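Kirau Community Help > Data collection > Hand-held grippers

Table-setting demos: how much should I change between takes?

Posted by plainfork
Tags: demonstrations, hand-held, fisheye, tabletop

I'm collecting demonstrations for a policy that has to pick things up from a small table and put them where they belong. I use a hand-held gripper with a wide fisheye camera on it, no arm involved at this stage. So far I have 606 takes and I want to check my approach before I do many more.

The table is light wood, with black cloth behind and on both sides. The things on it are a toaster, a blue plate with steak and vegetables, a divided tray of grains, a bottle of water, a small wire grater basket and a pale green plate with a fork. I start with the fingers wide open and go for the fork first.

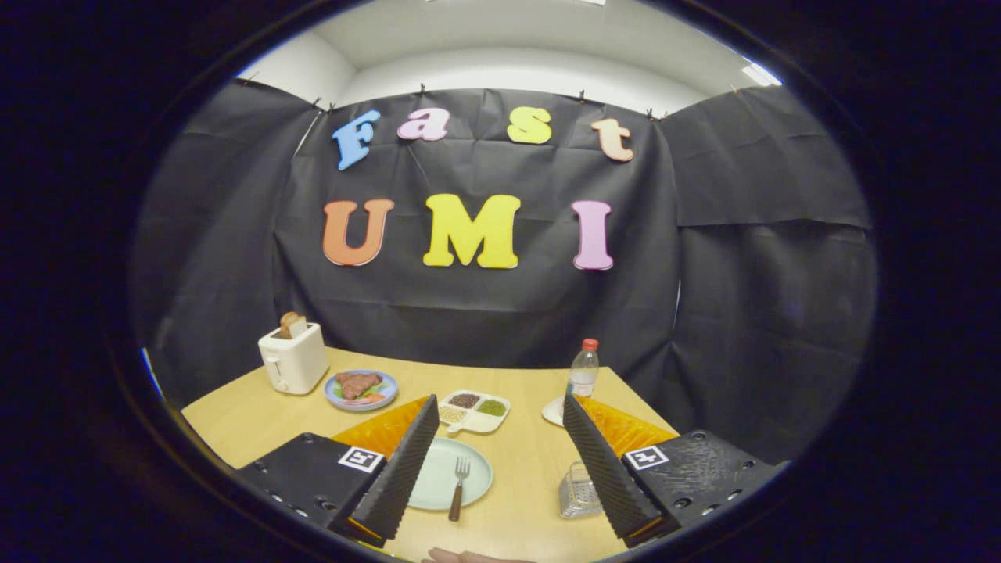 My trouble is that I've kept the layout nearly the same the whole time. I shift the fork a little and sometimes swap the bottle and the tray. A first policy trained on these does well when the table looks the way it did in the takes. If I move the green plate a hand's width to the left it goes to the old place and closes on nothing.

Things I'd like to know:

Do I have to throw the old takes away, or can I mix them with new ones?
Should I move everything between takes, or only the thing being picked up?
Does the backdrop matter? Ours has foam letters on it and they stay put. I wonder if the policy is using them to work out where it is.

I train on the Madigan loader with the default settings, two cameras switched off, one on. Happy to post the config if it's any use.

Sedge_and_Reed
Accepted by the poster

Keep the old takes. They are fine as examples of how to approach and close on a fork. They only become a problem when they are all you have, so mix them with new ones and lower their weight if the loader lets you. In Madigan it's the sampling line in the dataset section, one number per folder.

Move everything, but not every time. What worked for us on a similar job (cups and saucers) was a fresh layout every ten takes, and within those ten only the target moved. Resetting the whole table for each take is slow and people get tired and start putting things back in the same spots without noticing. We printed a sheet of random positions and followed it. It felt silly but the spread was far better than when we chose by eye.

We had 3,728 takes by the end. The last part of that made very little difference. Most of the gain came once the layouts were properly mixed, and I'd have stopped at 2,143 if I'd been testing as I went along. Test early, with the target in places you haven't recorded.

Vary your starting position too. If your hand always begins from the same point above the table edge, the policy learns a path as much as it learns a fork. Start high, start low, start from the left. Include some where you begin too far over and have to correct.

On the backdrop, yes, it can matter. Big coloured letters that never move are easy for a network to hang on to, and with a fisheye they are in view for much of the approach. The cheap check is to take the letters down, leave the table alone, and run the policy you already have. If it gets worse you have your answer. Then record some takes with the letters up, some with them down and some with a different cloth.

falent_user_b
Just get more data. We did the same task with the Falent kit and it sorted itself out after a while. I wouldn't bother with the letters, the crop takes most of that out anyway.

Sedge_and_Reed
Replying to falent_user_b
Depends on the crop. The Madigan default keeps the full circle, so the backdrop stays in unless you change it.

tarn_bench
One thing to add to the accepted reply. Check your marker tracking before you record more. If the markers on the gripper drop out near the end of the grasp, the finger width gets filled in by guesswork and the policy learns to close late. We found this in a Sedosness export and had to drop a whole Thursday of work. Plot the width over time for a few takes and look for flat stretches.

Also watch the fork itself. Thin metal on a plate is hard from above. We recorded a separate batch with the handle pointing in different directions and that helped more than moving the plate did.

plainfork
Thanks all. I took the letters down this morning and ran the old policy on the same layout. It missed in 2 tries where it used to manage fine, so they were doing something. I've made a position sheet and will record the next batch from that. The width plots look clean on the ones I've checked. I'll do the fork handles after.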